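Nine weeks of wrappers

I did not plan to write again before January, but the collection work has taken a shape now and I want to put down some notes while I remember them. Several people wrote to me after my last post and asked how the examples are made, so this one is mostly for them.

Our task for this season is small trash on a table. The policy must learn to pick up one piece, lift it clear of the others and put it into a container. When I say it this way it sounds like a task for a child. For a learning system it is a hard one, and most of the difficulty is in the things we do not think about when we clean a table after tea.

We collect by hand, with grippers that a person holds and moves. The camera sits on the gripper and sees almost what the model will see later. I began in this field with teleoperation, at Pfister, where I sat behind a desk with two handles and watched a screen with delay. I made perhaps one good example where I can make several now. With the tool in my hand I feel when a wrapper starts to slide, and I correct without thinking. This correction is also in the data, and I believe it is the most valuable part of it.

The plan we follow comes from Plitomard, the company which orders the data. It is a sheet of 17 rules. Some of them are very good. Every session must be in a different room from the previous one, and the rooms must be real rooms where people live. The table must not be prepared to look nice. The person must not pause in the air before closing the fingers. I broke this last rule very often in my first week, because I wanted to be precise. When I replayed my recordings I saw a small stop before every grasp, always the same, like a person who is afraid of the object. A model trained on this would stop too. I deleted 126 episodes and did them again. It took me two evenings and I was not in a good mood.

I want to say something about mistakes, as I changed my opinion on them. Before, I kept only clean episodes. Now, if the piece falls and I pick it up again in a natural way, I keep the episode and I put a label on it. If I drop it and it goes to the floor, I stop and throw the episode away. The border between these two cases is not always clear — a piece that rolls under a box, for example — and my labels from the first month are not consistent with my labels from the second. I am going through them again in Ultine, the annotation tool we use. It is slow with long recordings, but it has a good key for jumping between the moments when the fingers close.

Another thing is the order of pieces. Without a plan, I always take the big and bright ones first and leave the flat ones to the end. So in my data the flat pieces appeared only on an almost clean table. The model learned to take a flat piece when it was alone, and it ignored the same piece in a pile. I found this only when Trasico, who do the training, sent me a table of results by object type. Since then I decide the first piece before I start. Sometimes I begin with the worst one.

I also had a long problem with left and right. I am right-handed, and my left gripper was used mainly for holding things still. My counts were very unequal. I now do some sessions with only the left hand. My left hand is tired after this in a way I did not expect, and I am still slower with it, but the slower examples do not seem to do any harm.

The archive has 1969 accepted episodes today. I don't know if this is much. Somebody with a big laboratory will smile at it. For one type of task, with so many different tables, I think it is a fair beginning.
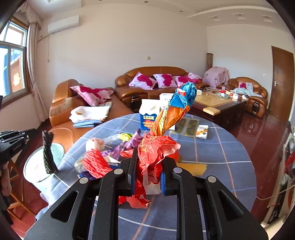
Thin material is the subject I still understand the least. A cup has one shape and you can be wrong by a small distance and still lift it. Foil and film change their form when the fingers close, and the next time the same piece is a different object. They also shine, so the color that the camera gets depends on the lamp and on the angle. Long pieces are a separate trouble, and for those I now try to close the blue pads on the middle and keep the bundle upright, with the blue foil end up and the red ends hanging under the grip. Clear plastic film is worse than all of this, and I have too few examples of it. Next month I will collect mostly film.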